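Suture needle
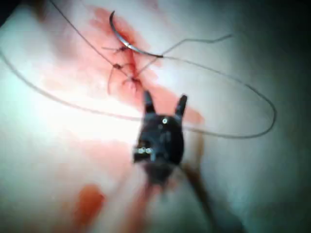 Category: Surgical instruments / Wound closure

A suture needle is a pointed metal instrument used to carry thread through tissue so that the edges of a wound or incision can be drawn together. Most needles in present use are curved and are supplied with the thread already fixed to the blunt end. Straight needles remain in limited use, mainly on skin, where they can be worked with the fingers.

Parts

A needle has a point, a body and a swage. The point extends from the tip to the widest part of the body. The body is the section gripped by the instrument and determines the curvature. The swage is the end at which the thread is attached, usually by crimping or by insertion into a drilled hole. Older needles have an eye instead and must be threaded by hand. An eyed needle pulls a doubled strand through the tissue and leaves a larger track.

Curvature

Curved needles are classed by the fraction of a circle they describe. Common forms are 1/4, 3/8, 1/2 and 5/8. The 3/8 needle is widely used on skin. The 1/2 needle needs more rotation of the wrist but less sideways room and is preferred in deeper layers. Chord length is the straight distance from point to swage; needle length is measured along the arc. The two figures are often confused in ordering.

Point types

Taper points are round in section and spread tissue without cutting it. They are used on bowel, vessels and other soft layers. Cutting points are triangular in section. In the conventional cutting needle the third edge lies on the inside of the curve, and in the reverse cutting needle it lies on the outside. Blunt points are used on fragile organs such as the liver.

Handling

The needle is held in the jaws of a needle driver, commonly between one half and two thirds of the way from point to swage. Gripping at the swage can bend or break the needle or loosen the thread. The point enters at close to a right angle to the surface and the needle is then rotated along its own curve. Once the point emerges, it is regripped behind the tip and drawn out in the same arc. A needle set down between passes is picked up again by the body or brought into position by its thread.

Practice materials

Suturing is usually learned on synthetic pads or animal tissue before it is performed on patients. The Orninach training syllabus, compiled by Triin Lapiņa, divides the work into 30 exercises, beginning with single interrupted stitches and ending with a continuous closure 125 mm long. Trainees are allowed 60 minutes for the final exercise. Spacing, bite depth and knot security are marked separately. The accompanying Lavent catalog of needle patterns contains 2,897 entries, many of them duplicates under different trade codes.

Disposal

Used needles are placed in a rigid sharps container. Needles are counted before and after a procedure, and a broken needle is recorded with all of its fragments.

See also: Needle driver; Surgical knot; Interrupted suture; Ladefoged pad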